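Varkar says its garage sweepstakes drew entries from 218 towns. Fine, but what does the winner get? A set of Bonholm cabinets and "installation support," a phrase I'd like explained.

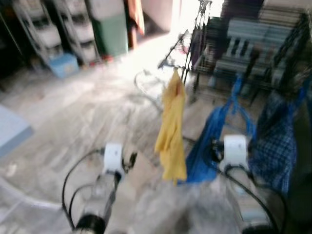

I asked in July. Debashish Herath at Varkar sent me the rules, all 31 pages, and the word "support" is never defined. 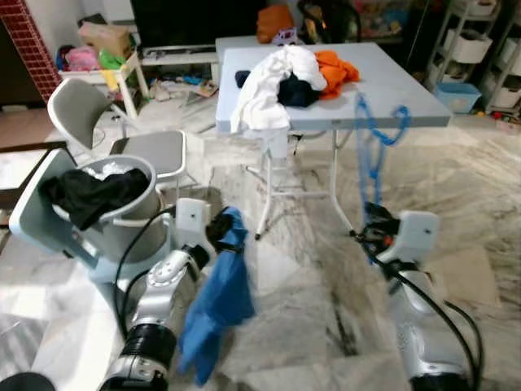 Blue cloth in the left gripper, laundry basket alongside.

Entries close in 8 days. Read page one before you hand over your email address.
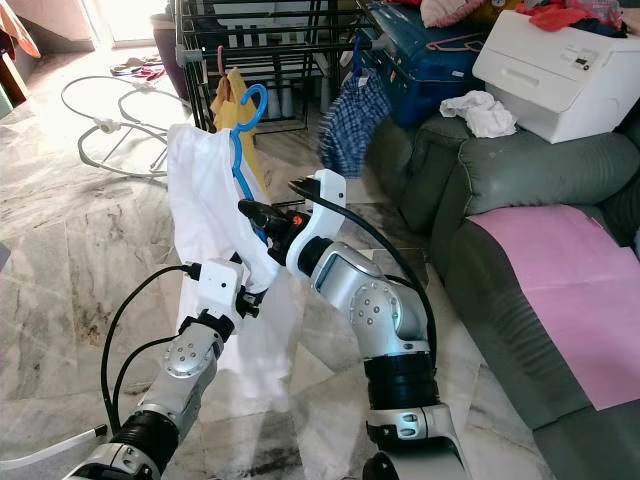 I'm keeping mine.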